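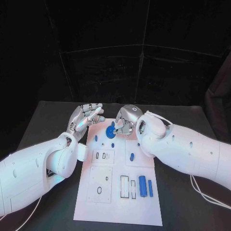 Beril Tuncer told me once that a demonstration is a recording of somebody's habits, and that you should pick the somebody before you pick the robot. I've stolen that line for years, so it may as well go near the top of an article on the subject.

Demonstration collection (robotics)

Demonstration collection, which you'll also see called demo gathering or teleop recording, is the work of getting a robot through a task many times under human control and saving everything it senses and does along the way. The saved runs are called demonstrations or episodes. A learning system is then trained on them, so that it can pick the next movement by itself when it meets something similar. I've been writing up this corner of the Flodby reference pages for a while now, and it's my favorite one, so forgive me if I run on in places.

What gets recorded

An episode usually holds the video from one or more cameras, the joint positions of each arm, the finger positions if the robot has proper hands, and the commands that were sent. Some groups save force readings as well. Everything carries a time stamp, and those stamps have to agree with each other. A camera that lags behind the arms teaches the system that parts move before anyone touches them – I have seen people lose a whole batch to that.

Most groups also store a short line of text with each episode, such as "put the disc in the round hole". Keep the wording boring and keep it the same. Xolani Rampersad's notes on the Karaca set list four different names for a single peg, all typed by the same person.

Ways of steering the robot

The oldest way is to grab the arm and move it by hand, known as kinesthetic teaching. It's cheap and it feels very natural, but your own hands end up in the video, and moving two arms at once is hard on one person. The second way is teleoperation. The operator wears gloves or holds a pair of controllers, or moves a smaller copy of the arms, and the robot follows. With humanoid hands, gloves are the popular choice, though somebody has to work out how a human finger maps onto a robot finger of another length (the trade word is retargeting, and it eats afternoons).

A third way skips the robot completely. People do the task themselves with a camera on their head, and the motion is worked out later from the video. You get lots of material quickly! It still has to be turned into something a robot can follow.

Task boards

A task board is a flat panel with holes and slots cut or mounted on it, plus loose pieces that go in them: pegs, bars, discs. The boards are popular because the job is easy to explain and easy to score. Blue pieces on a white board, like the ones in the picture at the top, also stand out nicely for a camera, and a dark cloth behind the table keeps the background quiet.

Two arms make the board more interesting. One hand can hold a part while the other gets ready to take it, or each can work its own side. Passing a part across is slow to learn for new operators. On the Clotska board, which I know best, we gave each newcomer 20 practice runs before we kept anything, and I'd still do it that way.

Resetting and variety

Between episodes someone puts the pieces back. It sounds like a footnote, and it takes up a big share of the day. If the pieces always go back to the same spots, the system learns the spots. So you shuffle them: turn a bar, slide the board over a little, lay a peg down where it stood before. Some people follow a printed list of layouts. I prefer a list too, having found that my own idea of random keeps drifting toward the left.

Lighting is worth changing now and then, and so is the operator. Ana, the small set many beginners start with, has 1,633 episodes by 2 operators, and you can pretty much tell them apart by how they approach a slot. One comes straight down, the other slides in from the side. A system trained on both sometimes hesitates between the two.

Failed attempts

Whether to keep failures is an old argument. A dropped part followed by a calm pickup is useful, as the system will drop parts too and needs to know what comes next. A run where the operator sneezed and the arm hit the table probably isn't. The usual practice is to keep everything and label it, then let whoever does the training choose. Labels should go on right after the run, while the operator still remembers what they were trying to do.

See also

Imitation learning
Teleoperation
Retargeting
Peg insertion

Page last changed 23 May 2026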